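# Wilomberg bin sorting: gallery

A small set of pictures from the Wilomberg study at the Gernero lab, added to the page on 25 June 2025. The study asks whether one policy can run both arms on a shared sorting job without a separate planner telling each arm when to move. We trained it on 975 teleoperated demonstrations and tested it for 209 trials. Of those, 162 ended with every cylinder in its assigned bin.

The layout is the same throughout: three bins in a row, one arm on each side.

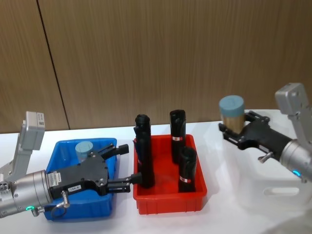

Assignment is by object type, and the policy gets it as a short text prompt at the start of a trial. Each arm predicts its own motion, but both read the same camera features - that is the only link between them. The right gripper has the cylinder with the light blue cap up over the translucent bin, while a finger of the left gripper touches the tallest black one in the red bin. We count this as parallel work, and the earlier Wekdale baseline had very little of it. It mostly moved one arm and parked the other.

Trials stop after 3,000 control steps whether or not the sort is complete. Most of the failed trials hit that limit.

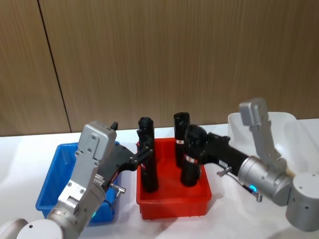

Shared access to a single bin was the hardest case in the study. The arms have no collision rule beyond the joint limits, so spacing has to come from the demonstrations. With the left gripper at the left cylinder and the right one closed on the front-right cylinder, the back cylinder stands between them and leaves little room for either to drift inward. We scored any contact between the two grippers as a failure, even if the objects ended up where they should.

Per-trial logs and the Ní Chonaill split of the demonstrations are on the data page.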